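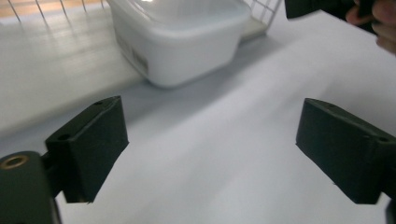

Home Guides Heating Setting up Faults Contact

January - by Sewwandi Roy

Section 4: Setting the heating programme

The Piver room thermostat comes with a programme already loaded. The leaflet in the box calls it "suitable for most homes". I have yet to find the home. It assumes you get up at six, leave the house all day and go to bed at ten, seven days a week. Replace it before you judge whether the thing saves you any money.

You need the thermostat fixed to the wall and paired with the boiler receiver (Section 3). If the small flame symbol is still flashing, go back and finish pairing.

4.1 Setting the clock

1. Press and hold MENU until the hour flashes.
2. Turn the dial to the right hour and press once.
3. Do the same for the minutes, then for the day.
4. Press MENU to leave.

Note: the makers say the clock changes itself in spring and autumn. Mine did it once out of three. Check it on the Tuesday after the change, when it has had a fair chance.

4.2 Clearing the loaded programme

1. Press MENU twice. The display shows PROG.
2. Hold the dial in until the display asks for a code.
3. Enter 2088 and press once.
4. Wait for the display to go blank and come back.

Caution: this code clears all seven days together. There is no way to undo it, whatever the help line tells you. Write down any times you want to keep.

4.3 Entering your own times

1. Choose a day with the dial and press.
2. Set the start time of the first period, then the temperature.
3. Set the next period in the same way. You can have up to six in a day, though I can't think why you would want them.
4. To copy the day to another, press COPY, choose the day and press again.
5. Press MENU to save. If you walk away without saving, it forgets the lot.

For the night setting, try 13 degrees first. The leaflet suggests a higher figure, but bedrooms vary and so do people. Go up a degree at a time, leaving a couple of nights between changes.

4.4 "Learning" mode

The Grodetti version of this thermostat has a learning mode, which is meant to work out how fast your house warms up and start the boiler early. It is switched on when new. I would switch it off for the first fortnight, or you won't know whether a cold morning is down to your times or its guesses.

1. Press MENU four times. The display shows LRN.
2. Turn the dial to OFF and press.

If you do use it, expect the boiler to come on up to 40 minutes before the time you set. This is not a fault.

4.5 Hot water

These steps are only for homes with a cylinder. On a combi boiler, skip to Section 5.

1. Press WATER.
2. Set one period in the morning and one in the evening.
3. Press MENU to save.

Caution: the thermostat does not control how hot the water gets. That is set on the cylinder. Do not turn the cylinder down to save money without asking a heating engineer.

4.6 Battery reading

The battery figure drops to 95 within a day or so of fitting new cells and then sits there for months. I don't trust it. Change both cells every autumn, and use ordinary alkaline ones - rechargeables bring up the low battery warning far too early.

Next: Section 5, Holiday setting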